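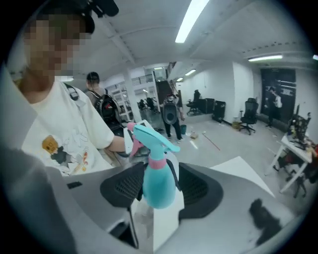

2022年6月3日 釉料间 Montoya那批碗的青釉,第三轮试片

先记结果,后面再补过程,不然又忘。

91号片能用。颜色偏灰一点,但是缩釉没了,口沿那一圈也挂得住。其他几片都不行,理由在下面。谁要接着做先看91号,别从头翻。

窑:小电窑,Nederness控制器。它只认华氏,峰值设的2,191,顶上保温一刻钟,然后断电自然降,没做慢冷。6号锥放在中层,尖刚碰到底座,正好。下层那只锥弯得少,看着欠一点,上下温差还是老问题。上层没放锥,懒了,下次补。

坯:Iltular的细白泥,5月开的那一包。素烧和上次同一窑,所以坯的吸水应该没变。但这次试片边上有一两片擦灰没擦干净,釉一上去就起小泡,用手指抹平了,烧完还是留了针眼。教训,素坯一定要先擦,湿海棉擦完晾着,别马上上釉。

配方改动

和上一轮比只动了两处。熔块换成Utau那款低膨胀的,等量替换,没有重新算。高岭土一半换成煅烧过的。想法是缩釉主要来自生料收缩太大,釉层没进窑就裂了,裂缝进窑后拉开。上一轮的片子干了以后对着灯看,确实有细裂。这轮煅烧土换进去以后,干釉面基本看不到裂,只有最厚的那片在底下积釉的地方有一条。

所以缩釉算是对上了。熔块那边还说不清楚,两个变量一起动的,按理不该这样,但是时间不够。下一轮拆开:一组只换土,一组只换熔块,一组都换。每组同一个厚度。

着色没动,氧化铁和一点点碳酸铜照旧。青里头发灰,可能是煅烧土带进来的,也可能是没慢冷。不想现在就下结论。

过筛

过200目,两遍。第一遍筛上留了一小撮粗的,手捻是沙感,像是熔块没磨开的那部分。没有硬压过去,倒回研钵又磨了一阵再过。第二遍就干净了。以后Utau的熔块先单独研一下再下料,不然每次都堵。

筛子用完马上冲!!上次有人(可能就是我)放在水池边干掉了,网眼糊了一角,拿软刷子刷了好久。别用铜丝刷。

上釉

浸的,没有用喷枪。片子夹住,下去,心里数三下,提起来,斜着让它滴。浓度还是凭手感,蘸一下手指看能不能看见指纹。知道不准,比重瓶找不到了,谁看见放回天平旁边的架子上。

釉桶放久了沉底很快,上完两三片就要搅。中间接了个电话回来没搅就下了一片,那片明显薄,烧完发黄,透出坯色。编号在背面,写了个“薄”字,别拿去和别的比。

底足擦釉擦到比线高一点,这个釉往下走,没有上一个那么凶,但是立着烧的试片下缘还是积了一道。碗要是外壁上得厚,会粘板。建议外壁收在圈足上面一指宽的地方。

干燥

窗边那排干得快,靠里面墙那排慢,摸着还凉的时候就有人想装窑,拦下了。最后都挪到窑顶上烘到摸着不凉才装。釉没干透就进窑,崩一片下来粘到硼板上,铲起来很烦。板子的隔离粉也该重刷了,左后角已经露底。

出窑看片

91号:面平,光是半亚,用指甲划不响。边上有一点点露铁色,好看,Montoya那边应该会喜欢,他们给的样就是口沿带褐的。刻线里积釉发绿,比平面深。背面没渗水,滴了墨搁了一个午休,擦掉没印子。

同桶厚一档的:中间有乳浊的斑,像没化开的米汤。不难看,但不稳定,不敢给客户。

同桶薄一档的:干涩,手感像砂纸,否。

老熔块对照片:缩釉,照旧。和上一轮一样从棱角开始缩。

没有开片,起码现在没有。放着,过几天再听再看。上次有一片隔了一个周末才裂开,早上进门听见叮的一声。冷热交替的测试还没做,冰水和开水那个,下周一起做。食品接触的浸出也还没送,送之前碗不能交,这条要跟前面接单的说清楚,已经口头提过一次,再写一遍在这里。

工作台

称料的时候窗开着,风一吹天平一直跳,后来关了窗才稳。关窗就得戴口罩,粉尘大,石英那一袋尤其。台面用湿布擦,不要扫,扫帚已经收到门外面去了。擦下来的布单独一个桶洗,别和擦手的混。

剩的干料将近200克,装在密封袋里,袋子上写了配方代号和“已过筛”。没加水的。要用直接兑,兑完还是要再过一遍,别偷懒。湿釉那桶盖好了,盖子上贴了胶带,胶带上的字有点糊,内容是“青,三轮,煅烧土+Utau”。

旧的那桶二轮釉先别倒,想掺一点进废釉桶烧内壁看看,那个黑褐色其实挺好。倒也不能倒水池,沉淀以后刮出来。

下次

拆变量那三组,如上。
慢冷的曲线先在纸上画好再输控制器,上次现场算,华氏摄氏换算错了一档,白等一晚上。
上中下三层都放锥。
比重瓶找不到就再买一个。
硼板刷隔离粉,刷两遍,中间要干。
煅烧土快没了,下Iltular的单子时一起带,他们发货慢,别拖到碗都利好坯了才想起来。
试一片放在真碗上,不要光看平片,弧面上这个釉会往下跑多少心里没底。

补:傍晚又看了一眼91号,灯下比日光下绿。给客户看样要在窗边看,拍照也在窗边拍。片子放在样品抽屉最上面那层,用纸垫着,看完放回去。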